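3. Materials and Methods

3.1 Garment pool and households

The study followed the length change of everyday pants under ordinary home laundering. Sixty households in the Kwofie district took part, each supplying pants already in regular use. Pants bought during the study period were excluded, as the first wash of an unworn garment releases tension left over from finishing and would have swamped the smaller changes of interest. Denim was also excluded. The remaining pool was mostly light cotton, linen and blends of the two, with a smaller share of viscose. Fiber content was taken from the care label where one was present and legible, and otherwise recorded as unknown.

Households washed as they normally did. The only fixed condition was the detergent, Clarar liquid without softener, which was supplied in plain bottles. Water temperature, load size, spin speed and drying method were left to the household and entered on a log sheet kept next to the machine. A total of 1953 wash cycles were logged in full. Cycles with a missing drying entry were dropped before analysis.

3.2 Laying out and conditioning

Garments were left indoors overnight before measurement and were not ironed. Ironing stretches a damp or loosely woven leg along the grain, and the gain in length can be larger than the shrinkage being measured. Households without a table long enough for an adult leg used a bed or a clean floor. The surface was noted on the log sheet - hard, padded or covered - and carried into the model as a factor with three levels. Fabric was smoothed by hand from the waist toward the hem, with no pulling at either end. Light weaves seldom settle completely under this treatment, and raised folds such as the one near the middle of the far leg in Figure 1 take up length that a tape held above the cloth does not register. The tape was therefore kept in contact with the fabric along the seam.

Figure 1. Pants stretched sideways on a bed, waist to the left, with a raised fold in the far leg.

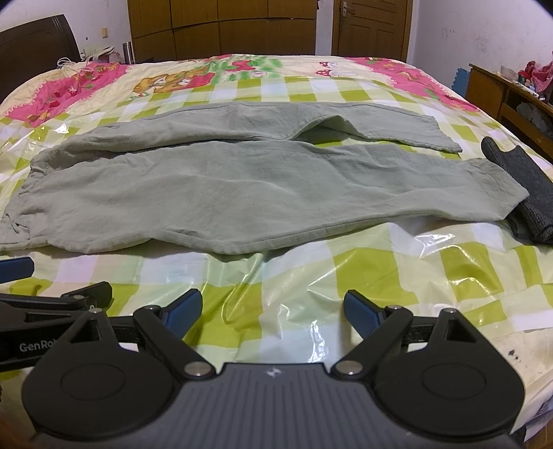 3.3 Length measurements

Two lengths were taken on each garment. The outseam was measured from the lower edge of the waistband to the hem, and the inseam from the crotch seam to the hem. Each was read twice, with the garment lifted and laid down again between readings, and the mean was used. Where the readings differed by more than the tolerance printed on the log sheet, the household was asked to repeat the pair. Waist width was not analyzed. Elastic and drawstring waists do not return to the same width after handling, and in the pilot work the spread between readers exceeded any effect of washing.

Readings were entered through the Risotance form, which rejects values outside the range possible for the stated size. Rejected values were checked against the paper sheet. Most were transposed digits.

Figure 2. Pants lying flat with one leg folded back.

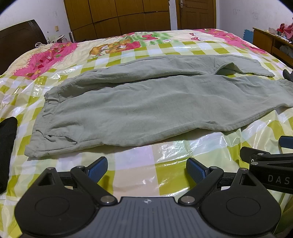

Outseam readings depend on a clear starting point, and garments with a soft or gathered waist gave the most trouble in this respect. A mark sewn into the fabric would solve the problem, but it would also change how the garment is worn and handled, so existing construction details were used instead. Stitching at the waistband is usually the best of these. A slanted pocket opening, like the one visible in Figure 2, is less suitable, as its edge lies on the bias and shifts when the hand passes over it. The folded-back position of the other leg in the same figure leaves one seam free to be followed at a time, and the same arrangement was used for inseam readings in all garments without a center crease.

3.4 Analysis

Length change was expressed as a percentage of the reading at entry. A mixed model was fitted with fiber group, drying method and measuring surface as fixed effects, and household and garment as random effects. Wash temperature was entered as a continuous term. Crinkled weaves were coded apart from plain weaves - their length depends on how much of the texture has been flattened - and were tested for an interaction with drying method. A random subset of garments was measured again at the Nitberg textile laboratory by a reader who had no access to the household values, and the differences were used to estimate reader error.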